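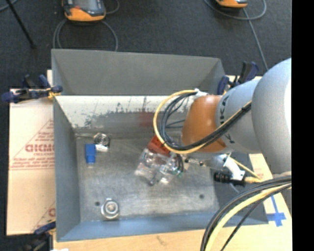

Bavness opens repair and re-use counter for metal fittings in Hinds

Hinds, Mar 12, 2020

Bavness, the family-owned supplier of pipe fittings and small metal parts, today opens a repair and re-use counter at its shop in Hinds. Customers can bring used fittings, valves and couplings to the counter, have them checked, and receive them back in working order or exchange them against a credit. The service is open to plumbers, farmers, schools and private households.

The counter is the result of a trial which Bavness carried out together with the workshop Senov. During the trial 619 used parts were handed in. From these parts, 80 per cent could be used again after cleaning, a new seal or a new thread. The others were sorted by metal and sold to a scrap dealer.

"We have sold fittings for a long time and we have always seen how many good ones are thrown away," says Carola Bauerfeind, managing director of Bavness. "A customer comes to us with an old valve in his hand and asks for the same one. We sell him the new one and the old one goes in the rubbish. Very often it needed only a seal which costs less than a cup of coffee. I did not feel well with this any more."

How the counter works

The customer gives the part to a member of the counter team and gets a numbered ticket. Simple parts are looked at while the customer waits. Parts which must be tested under water pressure stay in the workshop for up to 2 working days. The customer then receives a message with the result and the price of the repair. If the customer does not wish the repair, the part is given back without any cost.

Every repaired fitting carries a small paper label with the test date and the initials of the person who did the test. Bavness gives a guarantee of 17 months on the repair. The guarantee covers the seal and the thread, but it does not cover damage from frost or from wrong mounting.

The following parts are accepted from the first day:

Brass and steel couplings in all common sizes
Ball valves and gate valves for cold water
Hose connectors for garden and farm use
Taps for kitchen, bath and outdoor use
Flanges, if the bolts are removed

Parts from gas installations cannot be accepted. The same is true for parts which have been in contact with fuel, paint or plant protection products. Customers are kindly asked to empty and rinse the parts at home before they bring them.

Old stock becomes available again

A second part of the service is a shelf for old sizes. Many houses in the area still have pipes with threads that are no longer made, and owners are often told that they must change the whole line. Bavness has collected such fittings from closed workshops and from its own store rooms. They have been cleaned and measured, and they are listed in a printed book at the counter. The book can also be requested by post.

Ayantu Assefa leads the new counter. She trained as a fitter and worked for several years in the maintenance of public swimming pools before she joined Bavness in December.

"In the pools we had to keep everything running with the parts we had, because a delivery could take weeks," says Ayantu Assefa. "So I learned to look at a part properly before I give it up. Lime looks terrible, but under it the metal is mostly fine. A crack is another matter. When I find a crack I say no, also when the customer is disappointed."

She adds that people should not try to open a stuck valve with force. "Please bring it closed, as it is. With a big wrench you can break in one second what has lived for thirty winters."

Repair evenings for beginners

From spring the team will also offer repair evenings in the room behind the shop. Participants learn how to change a seal, how to wind thread tape in the right direction and how to read the marks on a fitting. They may bring one part from their own home. No earlier knowledge is needed. Tools and gloves are provided, and the fee includes the seals that are used on the evening. The groups are kept small, therefore registration at the counter is necessary.

A first group has already been agreed with Jurano, the housing cooperative in the east of Hinds. Its tenants will get a reduced fee. Jurano will also place a collection box for used taps in each of its laundry rooms, and Bavness will empty the boxes together with its normal deliveries, so that no extra trips are made.

Prices

A visual check is free of charge. The price of a repair depends on the size and the metal and is never higher than half the price of a new part of the same kind. If the workshop sees that this limit would be passed, it informs the customer and advises a new part. The full price list hangs at the counter and is printed on the back of the ticket.

Credits for exchanged parts can be used for all goods in the shop, also for new ones. They have no end date and can be given to another person.

Visiting the counter

The counter is found at the side entrance of the shop, next to the customer parking. Heavy parts can be unloaded directly at the door, and staff will help with carrying. Opening hours are the same as those of the shop, with a break at midday. Business customers who want to hand in larger amounts are asked to call one day before.

About Bavness

Bavness sells fittings, valves, pipes and small metal parts to trade and private customers. The company is run by Carola Bauerfeind in the second generation and has its shop, store and office in Hinds.

About Senov

Senov is a workshop for cleaning, turning and thread cutting. It carries out the pressure tests for the new counter and produces single replacement parts on request.

Press contact

Bavness, Press and Customer Information, Hinds
Contact person: Carola Bauerfeind
Interviews with Ayantu Assefa and visits to the counter can be arranged through the press office. This text may be printed free of charge. A copy of the publication would be welcome.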